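**Tonoven Newsletter — Mon 5 October**

## Teaching the marker task, one drop at a time

We now have 339 good demonstrations of a robot arm putting a marker into a pencil cup, and I could not be happier about it. If that sounds like a small thing to be happy about, come by the Dasemstead room on an open evening and try it. Everybody thinks it will be easy. Then they pick up the controller, and five minutes later they're leaning sideways in the chair as if that would help the arm get over the rim.

For anyone who missed the August issue: we moved the whole marker task into simulation over the summer. The arm, the round table, the cup and the marker all live inside Chege, our little simulator setup, and people drive the arm by hand controller while watching it on a monitor. Wherever your hand goes, the gripper goes. Squeeze the trigger and the fingers close. Chege writes down every joint position and every bit of finger movement along the way, plus the view from the virtual camera, and that recording is one demonstration. Get enough of those and you can train a policy to have a go by itself.

The task is called Bultmont, after the room we built for it (speckled floor, blue-gray walls, a bit like a school hallway). I spent far too long on the floor tiles. I regret nothing, they look great.

### What changed this time

The biggest change was slowing down. In our first batch we let everybody drive at full speed, and the recordings were full of big swoops followed by a panicky stop right over the cup. The policy we trained on those copied both halves faithfully! It swooped and it stopped, and then it hung there, as if waiting for somebody to tell it what to do next. So now the controller is scaled down. Moving your hand a full arm's length moves the gripper a lot less than it used to, and you can press the side button to freeze the arm, bring your hand back to a comfortable spot, and carry on. A few people hated it for the first couple of tries. By the end of the evening they were asking for it to be even slower.

The second change is the angle of the marker. We used to ask everyone to hold it straight up and down before letting go, which looks tidy and is a real pain to do. Your wrist runs out of room, and then you start twisting, and then the arm does something ugly at the elbow. Coming in on a diagonal works fine as long as the tip is inside the rim before you open the fingers. Better still, a diagonal grip is what you usually get when you pick a marker up off a table, so people don't spend half the recording correcting it.

The third one is small, but I love it. We put a pause at the start. When Chege beeps, you wait a second before you move. It gives every recording the same quiet beginning, and it stops people from starting with their hand already halfway to the marker.

### A few notes for drivers

If you've signed up for a slot, please read these first. They'll save you some deleted takes.

- Look at the shadows. On a flat monitor it is very hard to judge height, and the faint shadow under the gripper is the best clue you have.
- Lift first, then travel. Dragging the marker sideways at table height is how cups get knocked over.
- Don't aim for the middle of the cup with the gripper. Aim with the tip of the marker and let the gripper be wherever it needs to be.
- A miss is worth keeping if you recover from it. Pick the marker back up and finish. Only throw the take away if you've lost the marker over the side of the table or the cup has gone with it.
- Take a break after 14 takes. I mean it. The quality falls off a cliff when your shoulder gets tired, and you won't notice until you see the replays.

That fourth note deserves a bit more, as it surprised me. I used to delete anything with a fumble in it. I wanted clean, straight, beautiful runs. But a policy trained only on beautiful runs has never seen a mess, so the first time it brushes the rim it has no idea what to do. Once we started leaving the recoveries in, it began backing off and trying again. The first time I watched it do that I yelled loudly enough that someone came in from the corridor to check on me.

### Where we've got to

Counting everything, including practice and the takes we threw out, the Dasemstead group has recorded 3,766 runs since we started. Most of those are early ones at the old speed, and we're keeping them in a separate folder in case they turn out to be useful for something. The 339 I mentioned are all new style: slow hand, diagonal grip, pause at the start. Every one has been replayed and checked by a second person.

The goal is 600 before we train the next policy. I think we can get there with the evenings already on the calendar, but more hands would be wonderful, and I'd especially love left-handed drivers. Right now nearly all of our approaches come in from the same side of the cup and you can see it in the policy — give it a cup that's been moved to the far part of the table and it reaches across in the strangest loop.

You don't need any experience. Some of our smoothest takes came from a person who had never held a controller before and just moved slowly and paid attention. Slots are half an hour, the sign-up sheet is on the door of the Dasemstead room, and there's a practice mode in Chege that doesn't save anything, so you can knock the cup around as much as you like before you start for real.

After the 600, I want to try two markers and one cup, then a marker that starts out under the edge of something. The approach over the rim is still what most new drivers want to practice first, with the tip held low over the wood and the cup waiting just beyond it, and I'm happy to sit with anyone who wants to work on it.

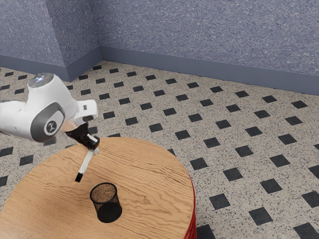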